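Pressing ohne Ball: Wie Jinimholm seine Abstände neu vermisst

Die Fußballerinnen aus Jinimholm haben die Saisonvorbereitung fast vollständig auf das Verhalten nach Ballverlust ausgerichtet. Ein Besuch beim Trainerstab.

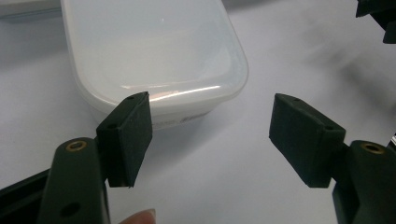 Jinimholm, 2019-07-23

Die erste Übung des Vormittags dauert 40 Sekunden, dann wird abgepfiffen. Zwei Mannschaften zu je fünf Spielerinnen, ein Feld von 20 mal 20 Metern, keine Tore. Wer den Ball verliert, muss ihn innerhalb von fünf Sekunden zurückgewinnen oder sich geschlossen hinter die Mittellinie fallen lassen. Trainerin Marjorie Catterall lässt beides zu. Unzulässig ist die Mischform, bei der zwei Spielerinnen nachsetzen und drei zurückweichen.

Aus dieser Mischform entstand in der vergangenen Spielzeit ein großer Teil der Gegentore. 13 Treffer kassierte Jinimholm nach eigenen Ballverlusten im mittleren Drittel, vier davon in den beiden Spielen gegen Wendwood. Die Auswertung stammt von Fengying Pan, die seit Januar die Spielanalyse verantwortet. Sie hat jede dieser Szenen in drei Messpunkte zerlegt: den Moment des Ballverlusts, den ersten Pass des Gegners und den Abschluss. Auffällig war vor allem der zweite Punkt. Zum Zeitpunkt des ersten Passes lag der Abstand zwischen Abwehrkette und Mittelfeld im Mittel bei 20 Metern. Im eigenen Ballbesitz betrug er deutlich weniger.

„Die Kette hat sich abgesetzt, während das Mittelfeld noch auf den Ball ging“, sagt Pan. „Beide Entscheidungen waren für sich genommen vertretbar. Zusammen ergaben sie einen Raum, den jede Mannschaft der Liga bespielen kann.“

Catterall hat daraus eine Regel abgeleitet, die im Verein schlicht Kettensignal heißt. Die zentrale Innenverteidigerin entscheidet, ob die Mannschaft nachsetzt oder fällt. Maßgeblich ist die Körperstellung der gegnerischen Ballführenden. Steht sie mit dem Rücken zum Tor von Jinimholm oder liegt der Ball nicht unter Kontrolle, schiebt die Kette vor. Ist sie aufgedreht und hat freie Sicht nach vorn, wird der Rückzug ausgerufen. Das Kommando ist einsilbig und gilt ohne Rückfrage.

Im Spiel liegt diese Verantwortung bei Lacey Dobson. Die Innenverteidigerin kam vor zwei Jahren aus Staniforth und hatte dort in einem mannorientierten System gespielt, in dem die letzte Linie kaum aktiv steuerte. Die Umstellung beschreibt sie als vorwiegend akustisches Problem. Auf großen Plätzen kommt ein Ruf aus der Abwehr bei der Stürmerin zu spät an, und wer vorn anläuft, hört zuerst den eigenen Atem. Deshalb wird das Signal inzwischen weitergegeben: von Dobson an die Sechs, von der Sechs an die Zehn. Die Flügelspielerinnen orientieren sich an der Sechs und warten keinen Ruf ab.

Auf der Sechs spielt Tala Sfeir. Ihre Laufwege haben sich durch das neue Schema am stärksten verändert. Früher pendelte sie vor der Abwehr und sicherte den ballfernen Halbraum. Nun steht sie im Ballbesitz näher am Ball, oft nur einen kurzen Pass entfernt, und ist beim Verlust die erste, die den direkten Weg nach vorn schließt. Den ballfernen Halbraum übernimmt die eingerückte Außenverteidigerin. Bei Seitenwechseln des Gegners ist diese Staffelung anfällig, das räumt auch der Trainerstab ein. Im Testspiel gegen Stuvlow fiel das 1:1 nach genau einem solchen Diagonalball, weil die Außenverteidigerin zwei Schritte zu weit innen stand und den Ball über sich hinwegfliegen sah.

Catterall hat nach der Partie nichts an der Grundordnung geändert. Der Diagonalball über diese Distanz gelinge in der Liga wenigen Spielerinnen zuverlässig, der flache Pass durch das Zentrum dagegen fast allen. Im Training wird der Fall dennoch geübt, mit einer zusätzlichen Anspielstation an der ballfernen Seitenlinie. Spielt der Gegner sie sauber an, zählt das als Tor.

Athletisch verlangt das Konzept kurze, wiederholte Antritte mit unvollständiger Pause. Tia Birkett, zuständig für die Fitness, hat die langen Dauerläufe zu Beginn der Vorbereitung gekürzt und durch Intervallblöcke ersetzt. Ein Block besteht aus fünf Antritten, die Pausenlänge variiert. Gemessen wird neben der Geschwindigkeit auch die Abbremsung, denn die Belastung der hinteren Oberschenkelmuskulatur entsteht nach Birketts Daten zu einem erheblichen Teil beim Stoppen. Spielerinnen mit Vorverletzungen absolvieren ein reduziertes Programm und steigen erst in der Spielform wieder voll ein.

Offen ist, wie lange die Mannschaft das Nachsetzen über eine Partie durchhält. Gegen Stuvlow sank die Zahl der Ballgewinne im vorderen Drittel nach der Pause deutlich, allerdings wurde auch mehrfach gewechselt. Pan will belastbare Aussagen erst nach den ersten fünf Pflichtspielen treffen. Bis dahin gilt eine einfache Vorgabe: Bei eigener Führung in der Schlussphase entfällt das Nachsetzen, die Mannschaft fällt nach jedem Ballverlust in ein 4-4-2.

Zum Auftakt geht es auswärts nach Wendwood. Dort ist der Platz schmaler als in Jinimholm, was dem Verschieben entgegenkommt. Dobson rechnet damit, dass der Gegner das Mittelfeld mit langen Bällen überspielt und auf den zweiten Ball geht. Für diesen Fall bleibt Sfeir tiefer, und das Kettensignal wird erst gegeben, wenn der zweite Ball gesichert ist.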